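Chapter 4

Planning and Paying for a Small Robot Cell

What this chapter covers

Cost of a cell over its working life
Writing a task sheet before asking for prices
Reading a quotation
Consumables, spares and bench time
The purchase calendar

Key terms: task sheet, end effector, landed cost, spares ratio, bench time, acceptance run

4.1 The price on the first page

A buyer who asks a supplier what a robot arm costs will get a number. The number is correct and it is of little use. It covers the arm, sometimes its power supply, and seldom anything that lets the arm do work. Chapter 3 dealt with choosing between types of arm. In this chapter the type has been settled and the question is how much money to ask for, when to ask for it, and what to write down so that the request survives its first reading by someone in accounts.

We follow one case throughout. The training center at Isard wanted a bench where learners could program arms to handle ordinary office and classroom items. The task chosen for the first term was writing on a whiteboard with a marker. It needs no guarding beyond what a bench cell already has, the parts can be bought locally, and a poor result can be wiped off. Two suppliers were asked to quote, Saleson and Wernamach. Their quotations are printed in full at the end of the chapter and you will need them for the exercises.

4.2 Start with the task sheet

A task sheet is a single page that says what will be picked up, what will be done with it, and what the work rests on. It is written before any supplier is called. Isard's first draft read "two arms, writing on whiteboard." Saleson replied with questions. Was the board to be fixed down or loose? Would the second arm hold the board, hand over the marker, or wait? How large was the reach between the arm bases?

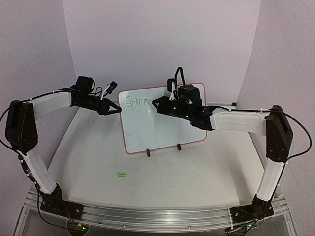 Each of those questions has a price attached. A fixed board needs a fixture, and a fixture has to be drawn, cut and fitted. A loose board costs nothing to mount, but it may end up at an angle, and the program then has to find it before it can write. That moves money from the workshop line to the camera and software lines. Isard chose the loose board. It was the cheaper choice on paper by a small margin and it gave learners more to do.

The second draft of the sheet ran to 12 lines. It named the board, the marker, the mounting rail, the work surface, the enclosure walls, the cameras on the wrists and the lighting in the room. Wernamach quoted against it without a single follow-up question, and the two quotations could at last be compared line by line.

Two points about task sheets are often missed by new buyers.

First, list the work surface as an item. Arms are bolted to something and objects rest on something, and both have to be bought or already be in the building. If they are in the building, say so on the sheet and enter a zero. An empty box will be read as a forgotten item and someone will send the form back.

Second, list the object being handled at the size and shape it will have in use. A marker with its cap on is longer than the same marker with its cap off. If the gripper has been priced for one and the learners use the other, the fingers may need changing, and replacement fingers are rarely held in stock.

4.3 Three kinds of money

Most organizations split equipment spending into capital, consumables and services. The labels differ but the split is nearly always there, and each part tends to have its own form and its own deadline.

Capital covers the arms, the rail, the cameras and the computer. At Isard the enclosure was also treated as capital, although it was made of plain panels and cost less than one of the cameras. The rule there was that anything screwed to the cell belongs to the cell. Check your own rule before you fill in the form.

Consumables are the things that get used up. For this cell they were markers, wiping cloths, cable ties, finger pads and spare whiteboards. The first-year figure was $1,177, which surprised the people who approved it. Markers dry out when they are left uncapped between trials, and a trial can run for a whole morning.
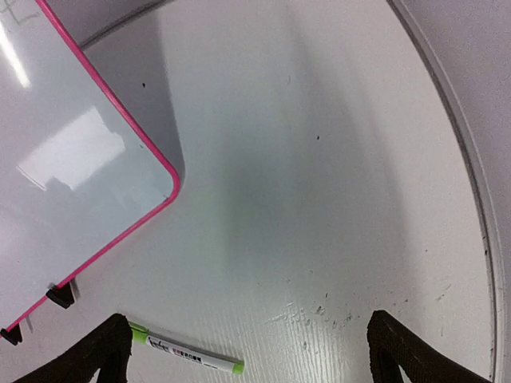

Services are the line most often cut and most often regretted. They include installation, a day of training, and the acceptance run, in which the supplier shows that the cell does what the task sheet says. Saleson priced all three together at $3,744. Wernamach listed installation only and left training as an option. The Wernamach total looked lower until the option was added back in.

When you compare quotations, rewrite both of them in your own three columns. Do not compare totals until this has been done. A supplier is free to arrange its lines however it likes, and you are free to rearrange them.

4.4 Bench time as a cost

Bench time is the number of hours the cell is free for use. It does not appear on any quotation, and it decides how many cells you need. Isard planned for 10 learners per group working in pairs. One pair at the bench meant four pairs waiting, and the timetable was built with simulation work for those four. Without the simulation seats a second cell would have been needed by December - a far larger request than the one that was made.

Work through bench time before fixing the quantity on the order. Allow for setting up, for recharging or replacing whatever the task uses, and for putting things back between groups. At the Salazar site, where the same course runs in the evening, the reset between groups took over a quarter of each session in the first month. Section 4.5 sets out the worksheet used at both sites, and a blank copy is provided for your own cell.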